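Teaching a Simulated Arm to Plan Around Clutter
Final project report, robot software course

What I set out to do

When I picked this project I thought the hard part would be getting an arm to close its fingers on something. We'd done that in the labs already, with one block on one flat surface, and it felt great! Then I put a mug in with a pile of other stuff and the planner fell apart. So the project became: given a cluttered tabletop in simulation, get the gripper down to a mug from above and grasp it by the wall (one finger inside the rim, the other outside) without hitting anything on the way.

I called my code Nokari, mostly so I'd stop naming folders "final_final". It sits on top of Cluven, the motion planning library the course gives us, and it talks to the simulator through a small bridge I wrote in Python. Everything I did was in simulation. No real arm was harmed, or even booked.

How it works

Nokari has 2 stages. The first one takes the depth image and finds the mug rim by fitting a circle to the points near the top of the object. From the circle I get a center, a radius and a height, and from those I make a ring of grasp candidates – 8 of them, evenly spaced, all with the gripper pointing straight down. Any candidate too close to the handle gets thrown out.

The second stage asks Cluven for a path to each candidate that's left, starting from a pose above the table, and keeps the shortest one that clears everything else. The last bit of the descent is a plain straight line because I didn't want the planner getting creative that close to the rim. It did get creative early on. One path swung the elbow way out to the side and came back in just to move the gripper a tiny distance, and I spent a whole evening thinking my joint limits were wrong. They were fine, I'd left the path smoothing turned off.

The thing that ate December

My collision shapes. I started by wrapping every object in a box, which is quick and works nicely for things that are boxes. It's terrible for anything thin and branchy. A stalk with little forks on top turns into a fat column of forbidden space, and if it's standing near the mug then half the grasp ring is gone before planning even starts. Bowls have the same problem, with all that air above the slope of the sides counted as solid.

I switched to splitting each mesh into smaller convex pieces. Planning got slower, which I expected, but candidates started surviving! I also had to cut the safety margin around the fingers, or the inside finger could never go into the mug at all (the mug wall counted as an obstacle, obviously, and it took me embarrassingly long to see it).

Results

I ran 80 random layouts with the final version. Nokari found a path and finished the grasp in 51 of them. Most of the failures came from the rim fit. If a tall object blocks the camera's view of the rim, I only get a short arc, the circle comes out too big, and the inside finger lands on the wall. The rest were Cluven timing out.

What I'd do next

Use a second viewpoint before fitting, for sure. I'd also like to cache the convex pieces between runs – right now they're rebuilt every single time, and that's just me being lazy in the last week.

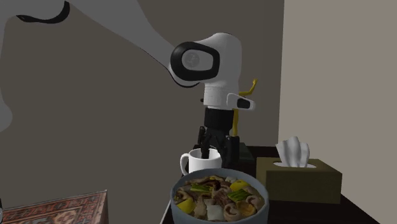

Figure 1. Top-down grasp in a cluttered layout, with one finger inside the rim of the mug.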